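Home | Forums | Storage & Tidying | Search | Log in

Necklaces in plastic sleeves - does it work?

Posted Sat 1 April by draweroddments

I keep reading that if you put each chain in a little plastic sleeve before it goes in the jewellery box, it won't tangle. I bought a pack from Tratura and I'm not convinced. Mine came out of the box in a worse state than when they went in. Is anyone getting on with these, or is it one of those tips people pass on without trying?

brassbutton
Works for me. You have to leave the clasp poking out of the top and press the air out. If you shove the whole lot in, of course it knots.

draweroddments
I did leave the clasp out. The chain crept out after it.

pewterhare
Sleeves are a waste of money. A Lirka box with hooks in the lid cost me more than I wanted to pay and I haven't picked at a knot since August.

brassbutton
Hooks are fine if you own 3 necklaces. Some of us have drawers full.

pewterhare
I have plenty, thanks. Fine chains go on hooks, heavy ones lie flat.

tinandtwine
Sceptical about both, sorry. The Berel site claims 861 happy reviews for its sleeves and I'd like to know how many were written after a month of use. My own trouble is rings. I put everything in one compartment and the chains go straight through them. Emptying the box today, I got this far:
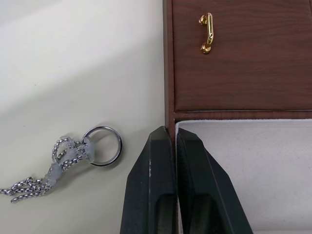
Re: Necklaces in plastic sleeves - does it work?

brassbutton
Well, that's a ring problem. Keep the rings somewhere else and the sleeve would do its job.

tinandtwine
Would it? The sleeve is wrapped round the very bit that goes through the ring. I can't see what it's protecting.

draweroddments
Same as mine, then. How are you getting it undone?

tinandtwine
Flat on the table, working from the loose loops. I've read about talcum powder and I don't believe that either.

pewterhare
Two pins and good light. Don't pull.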